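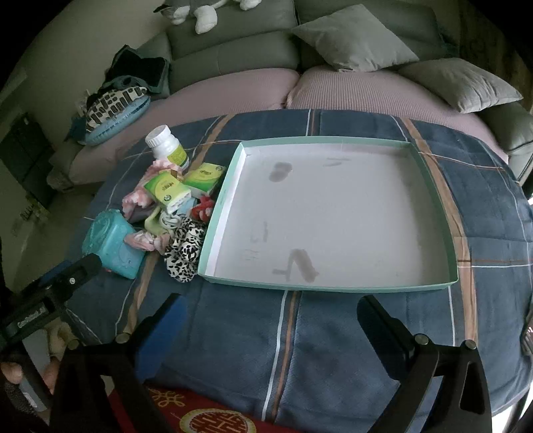
**Brernley open day, Friday, July 26, 2019**

I went to Brernley expecting a sales pitch for storage boxes, and for the first half hour I got one. Pavico had a table by the door with trays at 40 pounds a set, which seems a lot for something a shoebox does.

The bedroom demonstration was better. A shallow lid with mint-green rims lay open on a plaid bedspread, with a pile of small things beside it: a bottle, little white-and-green boxes, a coiled cable, some leopard-print fabric. The idea is that whatever won't fit in the lid goes elsewhere. Fine — but where? The Nedelcu leaflet says "a second home", and I suspect that means a second purchase.

I did like that the lid had grey marks on the inside. Most of what Prondent showed upstairs looked as if it had never held so much as a hairgrip.

The talk ran to 2 hours and the tea ran out before it did. Parking is behind the building. I'd go again if entry stayed free, but I left without a set.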